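Preparing a Shared Workbench for Assembly Work

Guidance for members of the Nurnow Community Workshop

Introduction

A workbench used by several people needs more preparation than one used by a single person at home. This page explains how to clear, level and check a bench before you begin putting together small items such as hinges, clock parts or lamp fittings. It applies to all benches in the main hall and in the Vuvside annexe.

Members should allow 50 minutes for the full procedure on their first visit. The annexe opens at 9 in the morning and benches cannot be prepared before that time.

Before you start

Collect a spirit level, a soft brush, two clean cloths and a parts tray from the stores counter. Sign for the level on the sheet provided. If the bench carries a yellow tag, it is awaiting repair and must not be used.

Clearing the surface

Remove anything left by the previous user and place it on the lost property shelf. Do not put loose screws or washers back into the stock drawers, even where the size seems plain. Brush the top from the back edge towards you, then wipe it with a damp cloth and dry it with the second cloth. Glue that has set should be reported to the desk. Scraping it with a blade damages the surface and is not allowed.

Checking that the bench is level

Place the spirit level along the length of the bench and then across it. If the bubble lies outside the lines, turn the foot at the lower corner a little at a time and check again. On the older Sedent benches the feet are locked by a nut, which must be loosened first and tightened afterwards. Press down on each corner in turn - a bench that rocks is not ready, whatever the level shows.

Setting out the parts

Keep the parts for one job together and leave clear space on both sides for your hands and tools. Small parts should be set well away from the edges. Work through the instruction sheet once and make sure every item is present before fixing anything in place.

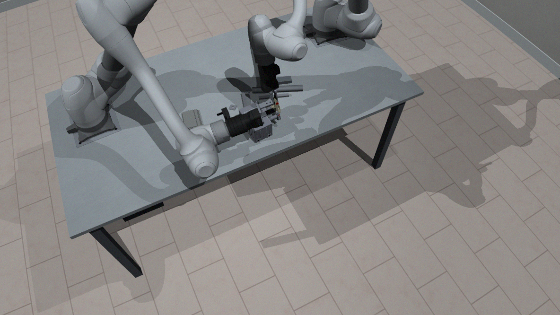
Weight and Load Limits

No bench may carry more than 200 kilograms, including vices and any other fixed equipment. Heavy items should be placed over the legs where possible. Anything weighing more than 25 kilograms must be lifted by 2 people.

Finishing

Return the level and tray to the stores counter, wipe the bench again and sweep the floor beneath it. Users of the Yuan booking system should mark the bench as free before leaving the building. Cloths go in the bin beside the sink.

Related pages: Booking a bench - Reporting damage - Care of hand tools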